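Skiven K3 hardware wallet review

I have kept a small amount of Bitcoin since 2017, and for most of that time it sat in a phone app with a long password. That is fine for pocket money. When the balance grew past what I would be happy to lose along with a phone, I started looking at hardware wallets, and I have now used the Skiven K3 every week for three months. I paid for it myself.

The short version: it does the main job well, the desktop software is poor, and I would buy it again if the price stayed where it is.

What you get

The K3 is a flat grey unit with a small screen and two buttons. In the box there is the wallet, a short USB-C cable, two recovery cards and a folded sheet of instructions. There is no case. The seal over the port is a single strip that leaves a mark when you peel it, and the sheet tells you to send the unit back if the mark is already there. Mine was clean.

The recovery cards are ordinary card, and the ink from a cheap biro smudges on them. Use a pencil, or copy the words on to something better. I ended up buying a stamped steel plate from another maker, so add that to the cost if you care about fire or damp.
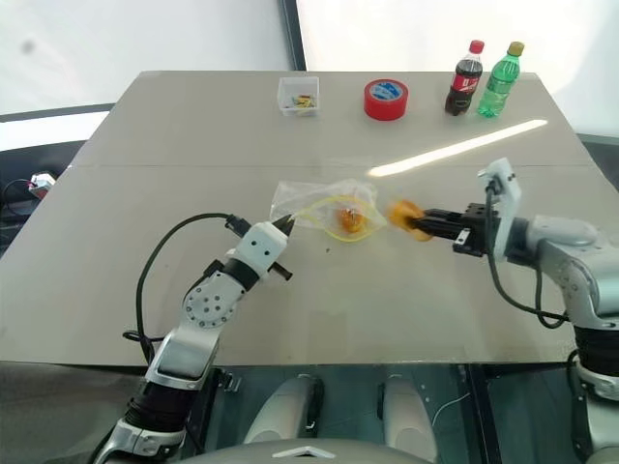
Setting it up

You choose a PIN of four to eight digits on the device itself, then it shows you 24 words one at a time. After that it asks you to confirm six of them, picked at random. I would have liked it to ask for all 24. The whole thing took me most of an evening, but a good part of that was the firmware update, which failed at the first try and went through when I changed to a different USB port.

There is an option to add a passphrase on top of the words. It is hidden three menus down under Advanced, and the instructions give it one line. If you use it, practise with a tiny sum first. A wrong passphrase doesn't produce an error, it just opens a different and empty wallet, and that gave me a bad few minutes.

Buttons are firm and slightly too close together. Entering the PIN is slow, as you have to step up through the digits, and if you overshoot you go all the way round again. I got used to it. My partner tried it once and handed it back.

Daily use

I do two things with the wallet. On Wednesday evenings I move whatever has built up on the exchange over to it, and now and again I send a payment out.

Receiving is simple. The address comes up on the computer and on the device, and you compare the two. The K3 breaks the address into blocks of four characters, so it is much easier to check than the long unbroken line my old app showed. The text is sharp enough to read without my glasses if I hold it under a lamp.

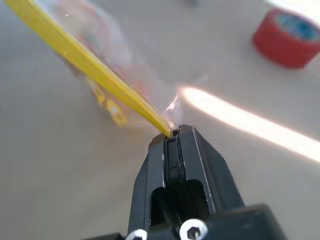 Sending takes longer. The device shows the amount, then the address over two screens, then the fee, and you press both buttons together to approve. The fee is shown in bitcoin only, with no figure in pounds next to it. You have to do the sum yourself or trust what the computer says, and not trusting the computer is the point of owning one of these.

It has no battery, so it only works plugged in. I count that as a good thing. A wallet that spends eleven months in a drawer shouldn't have a battery to go flat or swell. The supplied cable is too short to reach from the back of a desktop machine to the front of the desk, though, and one of the longer cables I had lying around turned out to be charge-only.

The software

Skiven's own program is called Kirkon and it is the weak part. It runs on Windows, Mac and Linux, and on my Windows laptop it takes a long time to start. It wanted to update on five of the first ten times I opened it. The front page gives more space to buying and swapping coins through partner firms than to your own balance, and you cannot turn those panels off.

Coin control is there, but labels are lost if you reinstall unless you export them by hand. I found this out the usual way.

After a month I stopped using Kirkon for anything except firmware and moved to Nomix, a free wallet program that supports the K3 directly. It is plainer and much quicker. Pairing needed one setting changed on the device (Settings, Connection, Third-party software) and it has behaved since. If you already have a program you like, check that it is on the supported list before you order.

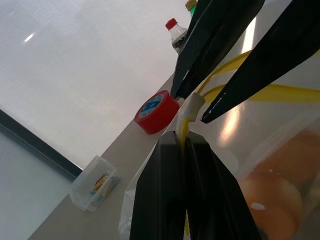
Testing the recovery is something everybody should do before putting real money on a device like this, so I did. I wiped the K3, entered the 24 words again with the two buttons, and the balance came back. It was tedious work. The device guesses the word after three or four letters, and that helps. I also restored the same words in Nomix on an old laptop with no network connection, and the addresses matched.

Support and price

I wrote to support once about the failed update. The reply came two days later and was clearly written by a person who had read my message, although by then I had sorted it out. The warranty is two years.

I bought mine from Amissah, who were a little cheaper than Skiven's own shop and posted it the same day. Buy from the maker or from a listed dealer only. A second-hand hardware wallet is a bad idea at any price.

Good points

Clear address display
No battery
Works well with Nomix
Recovery works as described

Bad points

Kirkon is slow and full of offers
Fee not shown in pounds
PIN entry is fiddly
Cable too short, flimsy recovery cards

Who it suits

Somebody who holds mainly Bitcoin, sends now and then, and doesn't mind a couple of hours of setting up. If you trade most days or want to do everything from a phone, look elsewhere, as there is no Bluetooth and the phone app can only show balances. Skiven says a larger model with a touch screen is due in September. I can't comment on that one, and I won't be replacing mine for it.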